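Keeping the Town's Paper
How a regional archive prepared its municipal records for public use

The municipal archive at Koltari occupies the upper floor of a former grain exchange, a few streets from the river. Its holdings include council minutes, property surveys, school registers and the business papers of several firms that once employed much of the town. For most of the past century these records could be consulted only by written request, and a reply could take a month.

That arrangement has now ended. On 17 February 2021 the archive adopted a new access policy, under which any resident may register as a reader and order material on the same day. The policy followed a long review of the collection led by Defne Coşkun, the head of records.

"We were holding 2,000 boxes, and our catalog described fewer than half of them in a way that a member of the public could use," Coşkun says. "A reader looking for a grandfather's employment record had to know which clerk had filed it."

The review began with the papers of the Lukov tannery, which closed in July 1968 and left its ledgers to the town. Wage books had been stored with shipping receipts, and letters from customers had been folded into the backs of account volumes. Staff opened each item, noted its date and subject, and moved it to an acid-free folder. Metal clips were removed where rust had begun to mark the page.

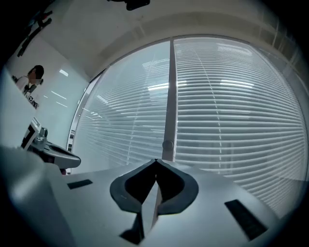 Storage conditions received equal attention. The reading room and the stacks had shared one heating system, and humidity rose sharply in wet weather. The stacks are now kept separate and held at 42 percent relative humidity. Maps and building plans, formerly rolled in tubes, lie flat in wide drawers. Photographs on glass have been moved to upright cases with a paper sleeve for each plate.

The new catalog is arranged by street and by family name as well as by office of origin. Coşkun considers the street index the most useful part of the work. Property disputes account for a large share of requests, and house numbers in the Güneş quarter were changed 2 times between the wars. The index lists the old and new numbers side by side.

Certain records remain closed. Personal files from the town hospital are restricted, and adoption papers may be seen only by the persons named in them or their direct descendants. Readers who are refused an item receive a written explanation and have 30 days in which to appeal.

Work on the Plukel collection, a set of printers' proofs and theater posters acquired from a family estate, is still under way. Many of the posters were pasted over one another, and the layers must be parted by hand before they can be listed. Until that work is finished, readers may consult a handwritten inventory at the front desk.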